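Progress report to the Willems fund
Project: Learning to clear cluttered surfaces from hand-held demonstrations
Prepared by Nandini Namboodiri, Skivach lab
2018-10-12

Summary

We are very happy with where the project stands. When we wrote to you in July we had a recording tool that mostly worked and a policy that mostly didn't. The policy now picks single items out of a mixed pile well enough that we have started arguing over which failures are worth fixing first, and that is a much nicer argument to have! The data collection is ahead of plan, the arm is running, and the one part that has slipped (the second test site at Dresau) is covered under Delays.

What we set out to do

The proposal asked whether a robot can learn to sort household clutter from people doing the task with a hand-held gripper, with no robot in the room while the data is recorded. The fingers on the hand-held tool and the fingers on the arm are the same shape, so what the camera on the tool sees during a demonstration should look a lot like what the camera on the arm sees later. That was the bet. The open part was clutter: earlier work in our group used one or two objects on a bare surface, and real piles have things leaning on other things, half hidden, with bags and cords running through them.

Work since the last report

Recording. We now have 800 accepted demonstrations. Mieke Van Rooij rewrote the instructions for the people doing the recording, and the change in quality was obvious within days. The old sheet told them how to move. The new one only tells them which item to go for and where to put it, and asks them to start over if they drop it. People move more naturally and the tracking loses its place less often, probably because they no longer jerk to a stop between steps.

Processing. Tracking the tool's position used to be our bottleneck. We replaced the old alignment step with one that uses the whole recording at once, and a batch that used to run overnight is finished by lunch. The code is in the shared Stemitz repository along with the notes on settings.

Training. We compared two versions of the policy. The first sees only the current view. The second also sees a short history of views and gripper openings. On tidy layouts there is hardly any difference between them. On piles the history version is clearly better, and we think we understand why: as the fingers close in, they hide the target, and a policy with no memory starts to hunt around. With history it commits and closes.

Results

We ran 100 trials on the arm with piles it had not seen in training. The history version picked the right item and placed it in 83 of them. The single-view version, on the same piles, managed 61. We had hoped for something over 70, so this made for a very cheerful afternoon in the lab.

Boxes and other stiff packages are the strongest group. The policy has learned to come in along the narrow side, and it does this even with packages in sizes it never met in the demonstrations, which delighted all of us. Soft pouches come next. Clear plastic is the weakest by a good margin, and most of the 17 failures involve a transparent bag or sleeve lying against the target. The fingers pinch both and the arm carries them off together.

We also tried cutting the training set in half to see how much the amount of data matters. Stiff packages barely suffered. Pouches and plastic got much worse, so that's where new recordings should go.

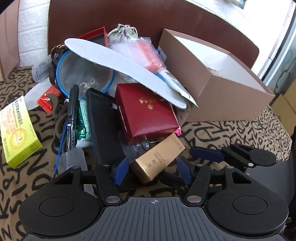
Does a pile need to be recorded with every item in it known in advance?

The policy never gets a list of items. It is given a cropped view of the target at the start of a run and works from the camera after that, so piles can be put together from whatever is on hand.

Delays

The Dresau site was meant to be running by now. The mount for the arm arrived with the wrong bolt pattern and the replacement took longer than quoted. It is installed as of this week, and Mieke will be there for the first 14 days of testing. We don't expect this to move the end date, but the comparison between sites will come in the next report instead of this one.

Spending

Almost all of the equipment budget is now used. Staff costs are on plan. We would like to move the unspent travel money to pay for more recording hours on soft and transparent items, and a separate request with the amounts has gone to your office.

Next steps

Record new piles heavy in pouches, sleeves and thin bags. Retrain the history version on the larger set.

Add a check after each grasp that compares finger opening with what is expected for the target. Mieke has an early version that catches some of the double pinches, and we are keen to see how it does on the arm.

Repeat the trials at Dresau with the same protocol and local objects.

Nandini is the contact for questions about the results, Mieke for anything on recording or the Dresau schedule.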